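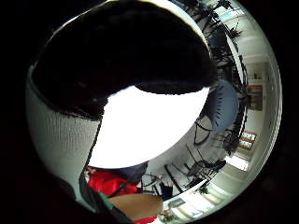
Our plant corner, with the leaves up against the white wall

Skekby
Hello everyone! We have leafy plants in the corner of the room where we all sit, and the long thin fronds keep going brown at the tips. I water on Friday, and I did give them some Dadero plant food in January. Should I cut the tips off, or will that only make it worse?

Costau
Oh, I went through the same thing and worried far too much! Snip just the brown part with clean scissors, leaving a tiny sliver of brown so you don't cut into the green. Then feel the soil before you water, whatever day it is. Mine get 400 ml each when the top is dry, and I skip the food all winter. New fronds came in lovely and green, though it took a good while, so be patient with them.

Mazandarani
mine did that too, moved them away from the heater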